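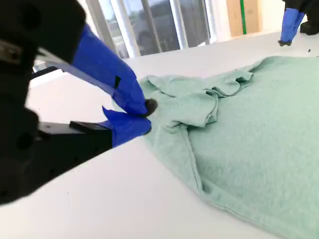 Fig. 1. Green T-shirt on a white table.

Section 2: Setting Up Your Shezi Garment Steamer

Hi, I'm Cormac Ní Bhriain, and I wrote this guide at my kitchen counter in Skamthorpe (with the steamer running, so it's been tested!).

1. Lift out the tank and fill it to the line with cold tap water.
2. Push the tank back in until it clicks. Mine needs a good shove.
3. Plug in, switch on and wait for the green light.

CAUTION: Steam burns fast. Keep your free hand away from the head, please!

4. Steam from the collar down, then let the shirt cool before you fold it.

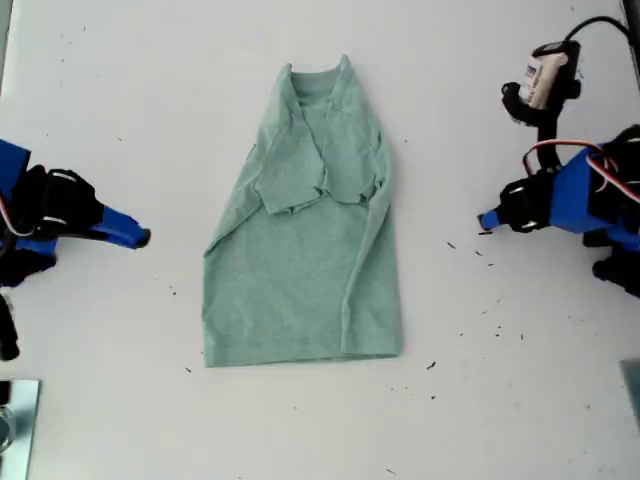
Fig. 2. Sides folded in, collar at the top.

5. Pick a setting. I use Low for T-shirts and save High for linen and those awful curtains I bought in Etdale.

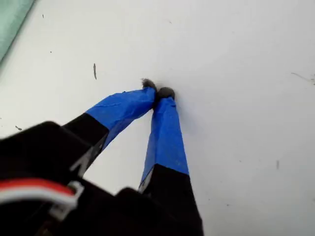

Note: if the head spits, hold it upright for a minute and try again.

6. Switch off, unplug and empty the tank every single time – I skipped this all November and got a lovely crust of scale.
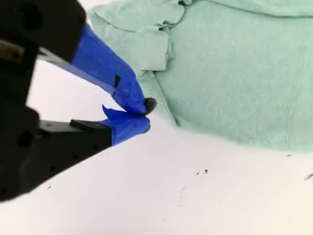
7. Wind the cord loosely and hang up the hose. Spare seals are Hunik part 969.

576 shares | 2 comments
We use cookies to improve your visit. Accept | Settings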